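Good Practice for Recording With Hand-Held Grippers

Posted in November by the Jurkstead bench team

These are the house rules we use at Jurkstead for demonstration recording, the kind where a person does the task by hand with a pair of grippers and the data goes to training later. They started as a page of notes from the Henness project and have been trimmed since. If you are setting up your own bench, take what fits.

Before you start

1. Clear the work surface down to the objects on the task sheet. Tools, cups and phones go on another table.

2. Wipe the surface and look at it from the height the gripper works at. Small specks are fine. Crumbs and tape scraps are not, as a light part can catch on them and slide in a way that has nothing to do with the grip.

3. Route each cable down and away from the hand, toward the operator. Leave enough slack to reach the far edge of the board without a tug. A cable that pulls at the wrist changes how people move, and they stop noticing it after a few minutes.

4. Keep spare cable out of the spot where the operator's feet go. Coil it at the side and check it again after every break.

5. Open and close both grippers fully, twice. Look at the finger pads. Lint can be brushed off with a dry brush. A pad that is torn or lifting at a corner gets replaced before the session, and the change goes in the log.

6. Check the screws on anything mounted on top of a gripper. Finger tight is not enough.

During the session

Start every take with both jaws open and clear of the object. Hold still for a moment, then move. The same goes for the end of the take: let go, back off, hold still. Takes that begin with the pads already on the part are hard to trim and we usually throw them out.

Approach from the side the task sheet gives. If the sheet says nothing, pick the side where the fingers hide the least of the object and stay with it for the whole block.

Keep your sleeves behind your wrists. Keep your thumbs off the moving parts.

Do not correct a bad grip by using your free fingers. If a part slips, finish the take, mark it as a slip and reset. Slips are useful as long as they are labeled. A slip that was quietly fixed by hand is the worst kind of take to find later, and we once went through 2,000 takes on the Sakalauskas set looking for them.

Work in blocks of 25 takes, then put the grippers down. We tried longer blocks and the last takes were always sloppy - jaws half open at the start, rushed releases.

Two views from small-part work, one over the board and one close to the fingers:
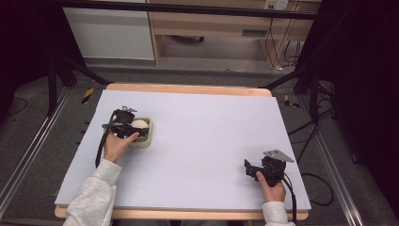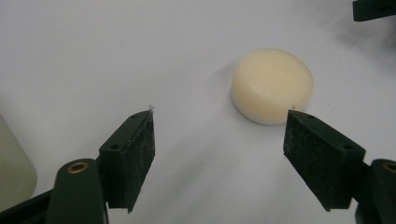
After the session

Play back the first and last take of each block before anyone leaves the bench. Look for a blocked view, a part that was already moving at the start, or a missing stream. It is much easier to redo a block while the setup is still in place.

Write down the object set, the surface, the pad type and the operator number. We do not record names. If lights or curtains were moved, write that down too, even if they were put back.

Service the pads and check the joints every 4,000 takes. On the Hanel grippers we shortened this for rough parts, and you may need to do the same.

Grippers go back in the case with the jaws closed. Unplug at the connector, never by the cable.

8 comments | 25 shares

Contact the bench team | Copyright Jurkstead | Back to top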